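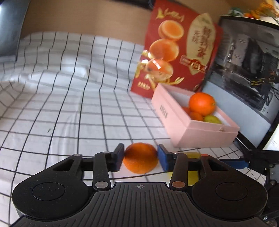
An orange between the blue pads, pink box waiting behind it.

Hi from the packing room at Emcombe! We've had grippers on the fruit boxes since February, and I finally get to show one off. I used to fill 600 boxes a week by hand and my wrists knew it. Now I spend most of my shift teaching grips and checking fruit for bruises, which I like a lot more (the chattier half of the bench misses the old way, a bit).

Comments

Diễm Lò: Do you still do the pears by hand?

Ivan Zakharchenko: We've got 2 of these at Stulent, love them!

Contact us | © Emcombe | Back to top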